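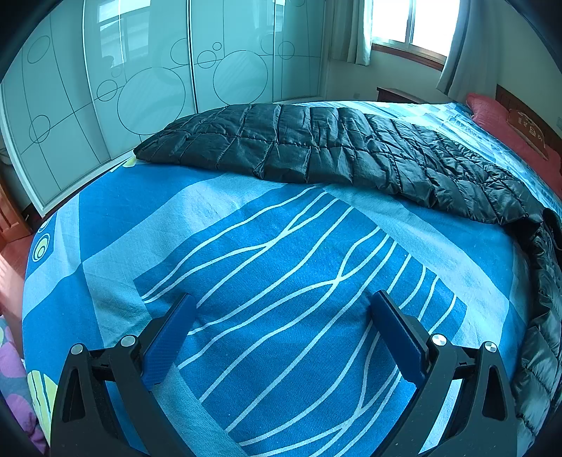 ## 柄物のシーツ、ベッドの上でいつも斜めに見えるのは敷き方のせい?

**Oona Valtonen** 7月26日(火)

大きいベッドに青い柄のシーツを使っています。濃い青の大きな面に白っぽい波線が入っていて、そのまわりに薄い青の帯、端のほうに輪っかの模様がある、わりとにぎやかな柄です。

困っているのは、何度敷き直しても曲がって見えることです。波線が斜めに走っているので、どこを基準にまっすぐと言えばいいのか分かりません。薄い青の帯のところは光が当たるとしわまで目立ちます。

ネットでよく見る「中心を決めて外へ手でなでればピンとなる」というやり方は試しました。正直、その場ではきれいでも一晩寝れば元通りで、あれを書いている人は本当に毎日そのベッドで寝ているのかと疑っています。Tanoraというシーツ留めのゴムバンドも店で勧められましたが、4本組で、マットレスの下に回すだけのものにお金を出す気になれません。

うちのシーツはゴムなしの平らなタイプ、マットレスは1年ほど使ったものです。アイロンはかけたくありません。買い足さずに済む方法があれば教えてください。「慣れです」以外でお願いします。

---

**Hertta Räsänen**

柄を基準にするのをまずやめたほうがいいと思います。プリント物は布目と柄がずれていることがあり、斜めの線が入っていたらなおさら当てになりません。見るのは縁の縫い目です。

私の手順です。

1. シーツを半分に折って、頭側と足側の縁の真ん中に洗濯ばさみをつける。
2. マットレスの真ん中に洗濯ばさみを合わせて広げる。垂れる長さが左右で同じかどうかは、手のひらを当てて比べれば足ります。
3. 足側を先にマットレスの下へ入れる。次に頭側。横は最後。
4. 角は三角に折り上げてから、垂れた分を下に押し込み、三角を下ろしてもう一度押し込む。
5. 洗濯ばさみを外す。忘れると寝たときに分かります。

横を先に入れると、頭側を引いたときに全部ずれます。たぶん質問の方もここではないでしょうか。写真だけでは角をどう始末しているか分からないので、違っていたらすみません。

しわについては、半乾きで敷けばいいという話をよく見かけますが、私は信用していません。マットレスに湿気を移すだけだと思います。干すときに縁を引っぱって、乾いたらすぐ敷くか、すぐたたむか。その程度です。

それと、どれだけきちんと入れても、平らなシーツは寝返りで緩みます。朝に足側だけ引き直せば2分で終わるので、私はそれ以上を求めるのをやめました。角の折り方を変えても一晩もたないなら、布の丈が足りていないほうを疑います。マットレスの下に手のひら分も入っていなければ、何を工夫しても抜けます。

---

**zaltport_90**

無地にすれば解決。うちは白です。

柄がどうしても気になるなら上に掛け布団を広げておけば見えません。ゴムバンドは別メーカーのを使ったことがありますが、外れたバンドをベッドの下から探す仕事が増えただけでした。買わなくていいと思います。

---

**Oona Valtonen**

Herttaさん、横から先に入れていました。指摘のとおりです。縁の縫い目で合わせるのも今夜やってみますが、角の折り方ひとつで朝までもつかどうかはまだ半信半疑です。丈も測ってみます。

zaltport_90さん、この柄が気に入って買ったので無地にはしません。バンドの話は参考になりました。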